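Re: [workfloor] Robot cell for opening old computers: your experience?
Posted to the workfloor list, June 9, 2025, by Issahaku
14 replies | 3 shares

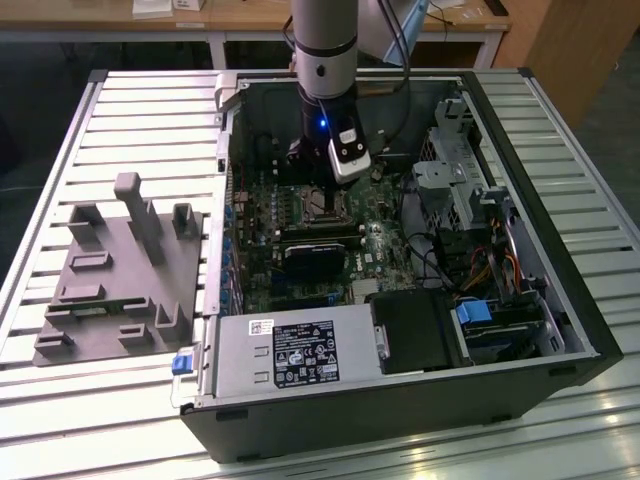 Will the people at the benches lose their jobs when the arm is working?

At our place the number of people stayed the same, but the work they do in a day became different, and for two of them it became a different job with a different name.

Dear Barry, dear all,

I answer a little slowly because I wanted to speak first with my colleagues and not only give my own opinion. Please excuse my English where it is stiff. I put my answers between your lines, as is the custom on this list.

Barry Fairclough wrote:

> We are a refurbishing and recycling shop, 26 people on the benches,
> mostly office desktops from schools and councils. The management
> wants to buy a robot cell for opening and stripping the machines.
> I am the safety rep and I have been asked to "bring the bench along",
> in their words. I would like to hear from anybody who has lived
> with one.

We are bigger than you, 56 people in the hall in Rillau, but the goods are the same. Desktops, small servers, some screens. The cell was installed in May of last year, so we have now lived with it for a full year and a bit more. I was a bench worker for eleven years before it came, and now I am half of the time at the cell and half of the time at the bench. So please read my answers as from somebody who stands with one foot on each side.

> First question. What does it really do? The sales people showed us
> a film where it does everything.

We were shown such a film too. In our hall the arm does a part of the work inside the case. A person still receives the computer, looks at it, takes off the side panel and lays the tower on its side on the table. After this the arm can work from above: it goes for the memory, the expansion cards, and on some models the cooler and the drive cage. The business machines are the good ones for this, because the makers put coloured tabs and latches on the parts that should come out by hand. A blue latch is a kind thing for a person and also for a camera.

The cables are the difficult part. A bundle of supply wires never lies two times in the same way. When the arm meets a bundle across the part it wants, it stops and calls for a person. In the first weeks it called so often that my colleague at the next table said he had got a very expensive apprentice. Now we push the cables to one side before we start the cycle. This takes a few seconds, and it is in the work instruction, but it was a bench worker who thought of it and it took a long time until somebody wrote it down.

> Second question. How was it decided who works with it?

Badly, in the beginning. The management picked the two youngest, with the idea that young people like robots. One of them did not like it at all and asked to go back after a month. The other had been with us for less than a year and did not know the machines well enough. When the arm stopped, she could not say if the reason was a screw, a bent bracket or a wrong model in the list. She was blamed for stops that were not her fault, and I still find this unjust.

After the summer we made it differently. Anybody could put their name on a paper, and the training was five days for everyone on the paper. Nine people wrote their name. Now we change places every half day. I would ask for this before anything is signed. Later it is much harder, for by then there is already "the robot man" and he will not want to share, and I understand him also.

> Third. Pay. Our bench is on a piece bonus.

Ours was as well, and it was the most painful subject. The bonus was counted per computer stripped. At the cell one person finishes more computers on a good day and far fewer on a bad day, and neither has much to do with how hard this person works. For three months the people at the cell earned less than before. You can imagine how many volunteers we had in that time.

What we have now is a fixed supplement for the hours at the cell, paid at the level of the average bench bonus from the year before. It is not perfect. The quick people at the bench say that they carry the hall, and on some days they are right. But the talk in the break room is calmer than it was. If you can, get a written promise that nobody falls under their old pay for the first year, including training days and including the days when the cell is out of order. Do not forget this last one. We forgot it.

> Fourth. Safety. I am told it is "collaborative" and needs no fence.

The arm alone can be quite gentle. The arm with a gripper on it, above a case made of thin sheet metal, is another matter. The edges of a drive cage are sharp when nothing moves, and sharper when your hand is between the cage and something that comes down. Ask for the risk assessment of the whole job, with your tool and your goods, and ask to be in the room when it is made.

Three practical points from us:

The stop button was on the wrong side for left-handed people. We now have two.

The power supply is not opened, not by the arm and not by a person at that table. It goes out whole. There was a wish from the office to try it, in order to get the copper, and we said no. I was glad that the safety rep and the supervisor said the same word on the same day.

The coin cells must be out before anything goes to the shredder. The arm does not take them reliably in our hall, so this is written as a task for a person. Please check who has this task at your place, for if it stands between two jobs it will be done by neither.

> Fifth, and this is the one the bench asks me. Does it get boring?

Yes, for some. I can tell you what I miss. At the bench I had my own rhythm, I knew the screws by the feel, and I could talk with my neighbour across the table. At the cell I wait, and I have to wait with attention, and this makes me more tired than the screws did. In the evening my hands are better and my head is worse. My wrists were quite bad before, so for me it is a fair exchange. A colleague who had never any trouble with her hands sees it differently, and she went back to the bench and is content there.

There is also a new thing that I like. When a model comes that the system does not know, somebody must teach it. We have a second table for trying this, with some printed blocks and posts that we use for positions. You have to think about your own hands: why do I press here first, why do I tilt the card before I pull. I never had to explain this to anyone in eleven years. The engineers from Naris, who deliver the cell to us, came first with their own order of steps, and it was wrong for the old towers, for they took the card before the clip was open. One of our people showed them the order on a real machine, and they changed it. She is paid for these hours at a higher rate now. It was necessary to ask for it twice.

> Last one. What did they promise that did not happen?

They promised 200 computers in one shift. We have never reached this. On a day with one single model from one single customer we come near to it. On a normal mixed day we do not, and the mixed day is the usual one. The number was made with clean machines of the same type, and ours come from cellars.

They promised also that the cell would tell us itself when it needs service. It tells us when it has stopped. This I could see before also.

And there was a promise about data. Each cycle is recorded, with the time and with the name of the person who is logged in. In the first contract it was possible for the supervisor to see a list of stops per person. Our works council did not accept it. The agreement now is that the records are kept for 2,000 cycles and then overwritten, and that names are not stored with the stops. Ask for this early, Barry. I think it changes more for the people than the arm does. When somebody believes that each stop is counted against him, he will not press the button when he should.

> Anything you would do differently?

I would have the bench visit another workplace before the purchase, and without the seller in the room. We visited Jivusura only half a year after our own start. They had the same troubles with the bonus and with the cables, and they would have told us everything for a cup of coffee. You and two or three of your people are welcome in Rillau in the same way. You can stand with us for a whole shift, also on a bad day. I must only announce it a week before at the gate.

I would also not use the sentence "bring the bench along". My colleagues heard a similar one and they laughed, but not in a friendly manner. They wanted to be asked what the heavy and stupid parts of the work are. When we finally made such a list, the first point was the lifting of the towers from the pallet, and for this there is still no machine in our hall. We have asked for a lift table and the request lies in the office since the winter.

If others on the list have a cell that works on screens or laptops, I would be thankful to read how you handle the glued parts, for this will be our next discussion.

With friendly greetings from Rillau,
Issahaku

> Thanks in advance to anyone who can spare the time. I have to give
> the management an answer before the summer holidays and I would
> like it to be more than a feeling.
> Barry Fairclough

Contact the list owner | © Workfloor mailing list, messages remain with their authors | Back to top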